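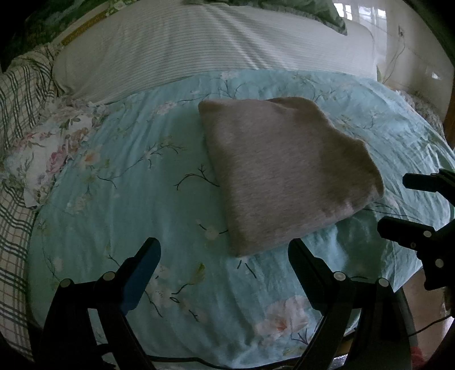

She does the folding on the bed. Always has. The dryer buzzes, the basket comes down the hall, and whatever's in it gets tipped out on the covers.

"A table's too hard," she says. "Things slide. On a bed they stay where you put them."

We talked in her flat above the old Prulell shop, 45 minutes, kettle on twice. She ran the laundry at the Gerno guest house for 15 years and now does a bit of folding for neighbours, for pocket money and I think for the company. Didn't want her name in. Fine.

First question was the obvious one, what do people get wrong. She didn't even wait for me to finish.

"They start with the small stuff. Socks. You do socks first and you've got little piles everywhere and nowhere to lay a blanket. Big and thick first, get it out of the way."

Thick things are her favourite subject. Sweatshirts, fleecy throws, anything that fights back. Her rule is to fold them less. In half, in half again, stop.

"People want it to look like a shop. A heavy sweatshirt won't look like a shop. You go a third time and it springs up in the middle and then the whole stack leans over."

And the lumpy corner? There's always one, I said, at my place anyway.

"Leave it. Or turn it so it faces the wall." She laughed at that for quite a while.

Sheets she is fussier about. Likes a print, flowers, leaves, branches, the busier the better. At Gerno it was all white and she got sick of the colour. "Eight beds, every one of them white. You'd lose a pillowcase on them. On a patterned sheet a plain brown jumper shows up straight away, you know what you've still got to do."

Fitted sheets, then. I had to ask. She rolls them. No apology for it. Her old boss at the Atard place, where she worked before the guest house, insisted on squares, and she did squares for 4 years and then never agian.

She also doesn't put anything away the minute it's folded. Piles sit on the bed till after lunch, to air. Her sister says that's an excuse. Could be both.

What about the cat, I asked, seeing one go past the door.

"Shut the door first. Then fold."

Last thing, I wanted to know if she ever lets it build up. December, she said, when the family comes and every blanket in the flat is in use. Then its three loads behind and she sleeps on the couch next to the clean pile. She got up to check the dryer after that, and I let myself out.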